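How to Budget for a Pair of Hand-Held Grippers Without Crying in April

By Gautam
Friday

Start with the number you were going to write down, and then don't write it down. Ours was 1000, for one pair of hand-held grippers, and it lasted until the first email from the supplier.

Step 1. Ask for the price of a working pair. A quote from Firnus will give you the grippers. Marker cubes were on a second sheet, and the fingers on a third, as though people commonly bought grippers to admire the handles. Our full pair came to 1522. Get that figure in writing, with delivery in it.

Step 2. Price the wear. Fingers are the first thing to go. Put down 80 for spare fingers and order them with the main kit, or you will pay Jurnitz for express post and feel foolish. Printed markers scuff as well, so keep the print file somewhere other than one person's laptop.

Step 3. Plan the desk. A white table does nicely for small jobs with pens and cardboard boxes, and you probably own one. Stand at it with both arms out, a gripper in each hand, and see how much room your elbows want. Then ask whoever sits at the next desk how they feel about it. 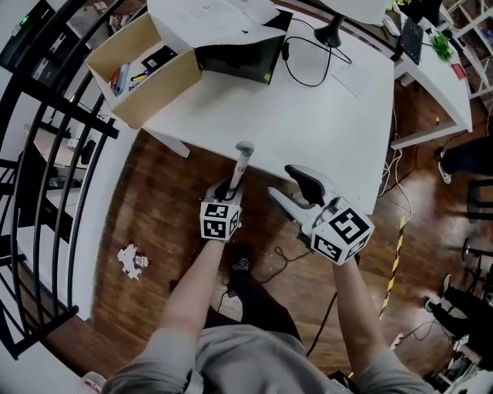 Step 4. Do the dull line: cables, tape, storage boxes, a spare power strip. We left it out of the first draft on the grounds that we had cables. We had cables in the sense that one has socks. The line came to 374 and every penny of it was spent by the second month. Hazard tape is cheap, so buy two rolls and hide one.

Step 5. Budget hours as well as money. Arms get tired before enthusiasm does. Work in short turns, swap the person holding the grippers, and allow time for setting up again after each swap. If your plan has one keen soul at it all day, halve the plan.

Step 6. Leave the robot arm until later. Flastalell will happily sell you one on the same order and knock a bit off. We said no, and asked them to hold the price until we knew which jobs we wanted it for. They held it for a month, grumbling.

Last thing before you send the form: check whether the prices include VAT. Ours didn't.

Contact | Copyright Gautam | Back to top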